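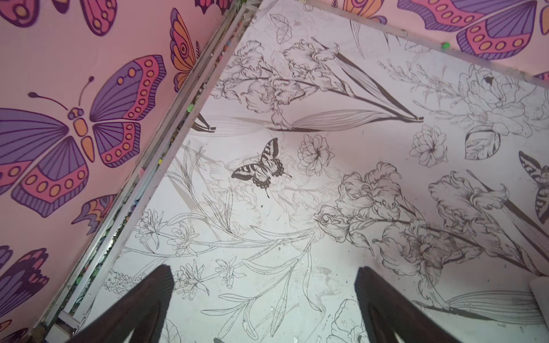

Keegan MacLeod says he'd rather eat at home than read one more dinner menu off his phone, and he wanted me to put that in the paper, so there you go, Keegan. He caught me outside the post office on Wednesday with his reading glasses pushed up on his head, and we stood there long enough for my ice cream to give up on me.

If you haven't been out to eat on Poirier Street lately, you may have missed the whole thing. Printed menus are coming back! After a few years of little square codes taped to the tables, 18 places in Pulville have signed up to put a real menu in your hand again by the end of August. Some already have them out. A couple never got rid of theirs and are being a bit smug about it, and I think they've earned it.

It all got going with a sign-up sheet by the register at Clineck, the breakfast place across from the hardware store. Aaliyah McIntyre runs the front there, and she put it out in the spring after a table of six left without ordering. Only one of them had a charged phone, and that phone couldn't get a signal past the coat rack (I've sat at that table, and I believe it). The sheet asked one thing: would you like a printed menu, yes or no? She had 200 names before she took it down. Most of them wrote yes, and one person wrote "yes, and bring back the corn hash," which got a star drawn next to it.

"I thought it would be all older folks," Aaliyah told me. "Then the high school baseball team came in and every one of them signed. They said their moms make them put the phones away at the table anyhow."

So why did the codes hang on so long? Money, mostly. A code costs nothing to change. If the price of eggs jumps on you overnight, you fix it on the website and go on with your morning. With paper you're stuck, or you're crossing things out with a pen, and I've seen some menus in this town that looked like a spelling test by the end of the winter.

What changed is that the restaurants are ordering together. Brittany Bélanger at Cikura, the print shop behind the old feed store, worked out a deal where everybody uses the same size card and the same stock, and the job goes through in one run. The first order was 3000 cards for the whole bunch. Each place picks its own art and its own wording. You'll see flowers, fish, plain black type, and one very large lobster at a restaurant that doesn't serve lobster (I asked, they just like it).

I stopped in at the shop and came home smelling like ink, which my dog found very exciting. Brittany had proofs spread out on every flat thing in the room, including the top of the fridge. She says the hard part has been getting people to cut words. Owners want to tell you where the butter comes from. They want to tell you about their grandmother. She makes them read the whole card out loud to her, standing up, and if they run out of breath she gets her pencil out.

The other thing people fuss over is cleaning. A menu gets syrup on it. It gets handed to toddlers. There are coated cards you can wipe down and plain cards you toss when they get ugly, and the owners I talked to are split right down the middle on which is better. The coated ones cost more and they last. The plain ones feel nicer, I'll admit, and they don't stick to your arm in July.
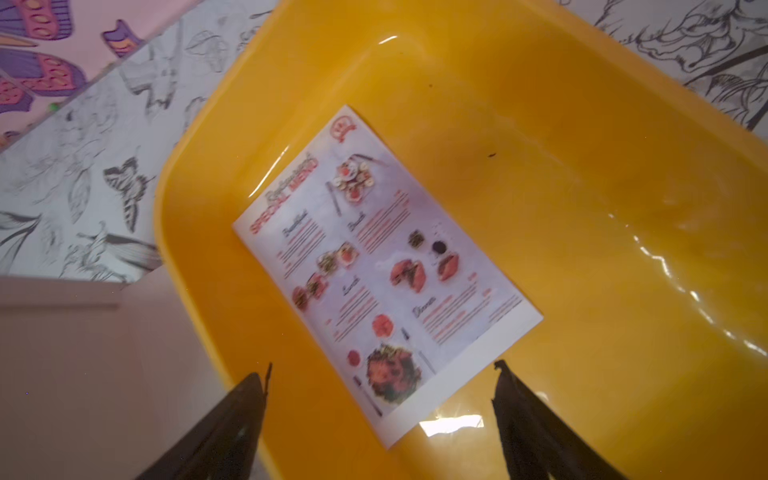
A "Special Menu" card in a yellow basin of water.

Not everybody is on board. Brayden Desjardins has the noodle counter up by the bus stop, and he's sticking with his codes and a chalkboard. He changes his soup every day and sometimes twice in a day, and he told me he isn't going to print a card that's wrong by two in the afternoon. Fair enough! He does keep an old tablet behind the counter for anyone who comes in without a phone, and he'll read the board out to you if you ask. I asked. He does a nice job of it, with a lot of feeling on the dumplings.

A few of the places are going to run both. You'll get a card for the regular dishes and a code down in the corner for the wine list or the allergy information, and that seems like a pretty good setup to me. My sister-in-law can't have sesame, and she likes being able to look things up quietly without having a big talk with the server in front of everybody. On the other hand, she also likes a big dessert page she can hold up in front of her face while she makes up her mind, so she's happy either way.

I did ask whether prices would go up to cover the printing. Aaliyah said no at Clineck, and she said it before I'd finished the question. Two other owners told me they hadn't decided. One said he'd been planning to raise the price of his fish fry anyway and would I please not blame it on the menus, so I'm not, but I'm also not telling you which fish fry.

There's a second order going in at Cikura after Labor Day, another 1000 cards, and it's open to any place in town that serves food, including the bowling alley, the church suppers and the snack window at the pool if it wants in. You need to bring your wording typed up, please, and you need to know your prices. Brittany asked me to say that twice. Know your prices. The shop is open until five on weekdays and the door sticks, so give it a good shove.

As for Keegan, I told him Clineck had its new cards out already and he went straight over there. He called me that night to say the print was a good size, the coffee was still a little weak, and he'd ordered the corn hash. It's on the back of the card, under the sandwiches, and they only make it until eleven.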